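The Cera Account

1.

Olga Salgado had written 60 stories about the planet Cera, and the magazine had printed every one. She was 79 now. On Tuesday she put the last story in an envelope, walked down the hill to the Hirkstead post office, and found a man from Brotell waiting by the door.

"Mrs. Salgado," he said. "Arnaldo Aguiar. I'm here about Cera."

"The stories belong to me," she said. "Talk to the magazine."

"The stories do. The planet doesn't."

He had a folder. In it was a survey of a small world with two moons and a salt sea, and a town on the north shore called Esteves. She had made up Esteves at her kitchen table one August, when her daughter had the measles. The survey gave the depth of the harbor. It was the depth she had always had in her head and had never written down.

They walked to the bookstore on the corner because he wanted to sit. Olga ordered tea and read the folder from front to back.

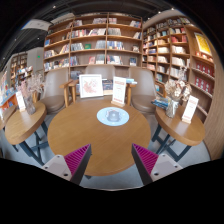
2.

"How many people live there?" she asked.

"1000. It's always 1000. When a child is born, somebody old walks out to the salt and doesn't come back. They keep a book of it."

Olga remembered the line. It was in her third story, and she had put it in because the ending needed something sad. Jean Yule, who was her editor then, had told her to cut it. She had left it in.

"They'd like it changed," Aguiar said. "They've asked us nicely for a long time. We handle the mail for them."

"Who asked?"

He turned to the last page. It was a letter in square, careful handwriting, signed Zulmira Frade, keeper of the book. Her grandson's wife was due before the second moon. Zulmira was the oldest person in Esteves. She said she was not afraid, but she had just planted beans and wanted to see them come up.

Olga read it twice. Then she opened her own envelope and took out the last story. In it the sea rose over Esteves and the lamps went out one street at a time. She had been pleased with that part.

"Do you have a pen?" she said.

He had several.

She crossed out the sea first - it took up four pages. Then she turned the last sheet over and wrote on the back that in the spring a baby was born on the north shore, and the keeper wrote 1001 in the book and went out to look at her beans.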